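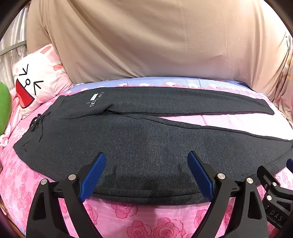
Photo: Sandamali Ekanayake / Mitbridge support desk

Ticket: Hand gripper, left pad slipping on knit fabric
Status: Closed
Opened: 18 January 2020
Site: Mukham

Hello all, and thank you for being so patient with me on this one! I'm writing it up at more length than usual so the folks at Pirzada have something to go on if theirs starts doing the same.

What was reported: the two-finger hand gripper picks up towels and T-shirts fine, but on heavier knits (sweatpants especially) the left blue pad slides up the cloth as the fingers close, and the hem drops out before the lift. It had done over 4,000 closes on the same pair of pads.

First I tried the easy things. I wiped both pads with a damp cloth, going along the ridges so the lint comes out of the grooves, and let them air dry. That helped for a little while, and then the slipping came right back.

Next I went over the screws. The outer one on the left finger was snug. The one near the base of the left pad took most of a turn before it stopped, so I think we have our culprit, or half of it anyway. Both screws on the right finger were good and tight and I left them alone.

With the left screw tight, the pads still didn't meet evenly. I closed the fingers slowly on a strip of paper and could pull it free on the left side with no effort at all. Stemer's sheet says to loosen the pad, push it down until it seats, and tighten again with the fingers closed. I had been doing it with them open (sorry, that one is on me), which lets the pad creep while you turn the driver.

For the retest I used the dark gray sweatpants laid flat on the bed with the rose sheet, and came at the bottom edge with the hem between the pads. I like that pair for testing: the cloth is thick and there's a long edge to work along. I ran 51 picks and had 3 drops, all of them where I'd caught only a sliver of cloth.

What I'd ask everyone to do from now on:
Clean the pads at the end of each session.
Do the paper strip check every 3,000 closes.
Look at the pad screws at the same time, left and right.

A spare set of pads is in the drawer with the small drivers. I haven't fitted them yet, as the ridges on the current ones still have some life in them. If the slipping comes back, please reopen this ticket instead of starting a new one, so the notes stay together.

Warmly,
Sandamali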